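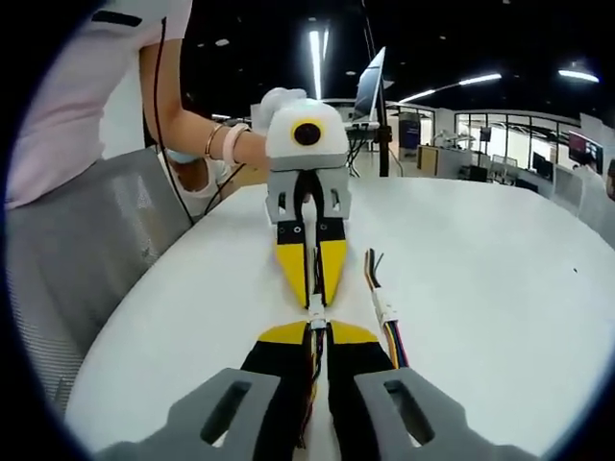

**Status:** open, again
**Product:** Darkadura composite deck boards, hidden clips
**Supplier:** Atura
**Site:** Arellano house, back deck

Boards on the south side are cupping and two of the butt joints have closed up tight enough to squeak. The customer likes the look and hates the squeak. First visit was in May, when it was cool and everything behaved.

Checked the joists with a long level. Flat enough. Checked the clips, which were all present and mostly pointing the right way.
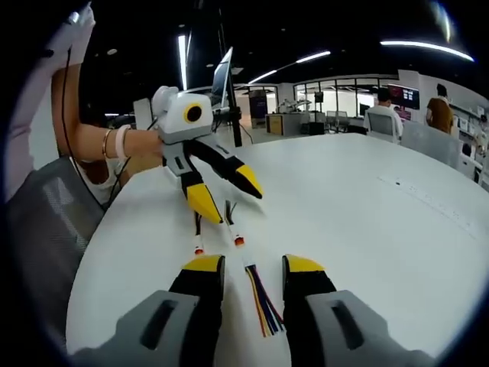 **Was any gap left at the butt joints?**
Only at the house end. The rest were pushed together by hand because they "looked neater," and they did look neater, until summer.

Pulled the two worst boards and trimmed the ends to get the gap on the Atura sheet. Squeak gone at those joints. A new squeak has since introduced itself by the steps. 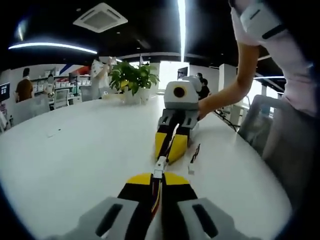

The one by the steps is a different animal. Six clips along that run were driven down hard, so the boards can't slide when they warm up and they hump in the middle instead. Backed the screws off until the boards moved with a push of the boot, then left them alone, against my instincts.

Called Demden, who supplied the clips. They say no power driver on the last few turns. It's printed on the box, under the flap, in gray. 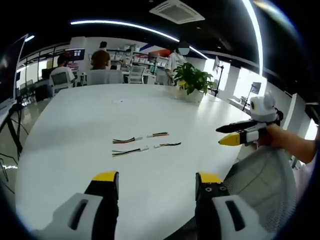
3:40 p.m. Walked the whole run again and got one small tick near the planter, nothing from the steps. The cupped boards are still cupped. Atura wants the batch label before they'll talk about replacing them, and the label went out with the wrapping. Asked whether the delivery slip will do. They're checking.

**Next:** recheck the gaps on a hot afternoon. Ticket stays open until Atura answers about the slip.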